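Vellel Two-Arm Bench: Budget and Ordering FAQ
Updated 12 Mar 2025

What does the base price cover?
Two arms, two grippers, the front rail and mounts. Table, walls and bins are quoted separately.

How much floor area should we plan for?
Allow 5 square meters per bench, including access to the cabling side.

What should we set aside for spares?
Up to 700 dollars a year per bench. Gripper fingers and cables are the usual items -- order both with the bench.

Is installation included?
No. Pelex bills it at 978 dollars per site. Orders over 3000 dollars in accessories ship free.

Can one bench handle mixed small items?
Yes, within gripper reach. List your items on the quote form.
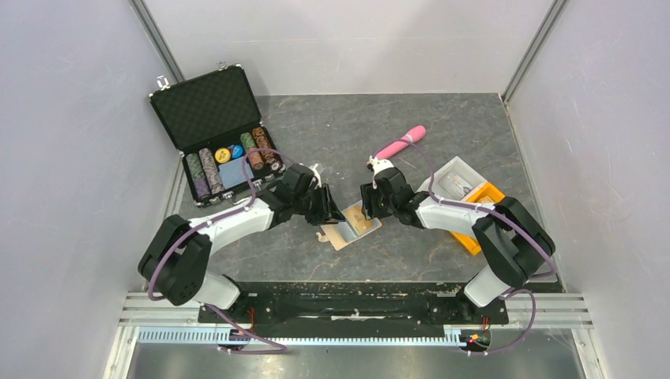
Two-arm bench with booklet, chip case and open bins.

Who approves a custom layout?
Mylene Talavera, Planning. Send drawings before you issue the purchase order.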